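Handout 3: looking after the Plullon cell

Before anyone powers up, I walk the floor first, and so will you. 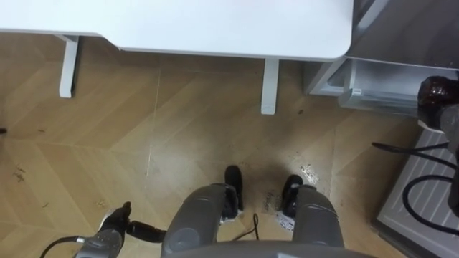 Cables are my big worry on this robot. Look down past the grippers and there's a thin black one looping between the feet, so check the slack before every step test! Sweep up the crumbs too.

Next comes the grip check at desk 4, with the arm at roughly shoulder height.

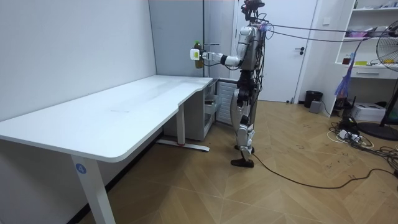
Photo: Noémi Gál

Hold for 30 seconds, then log it.

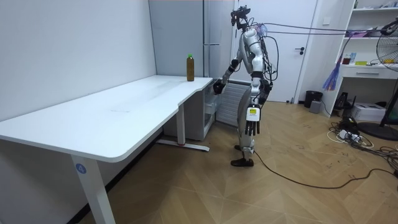
Fig. 3. Right hand by the bottle, desk 4.

Go slowly near the desktop (I mean it).

Contact: Ilona Kelemen, Csonka lab | Back to top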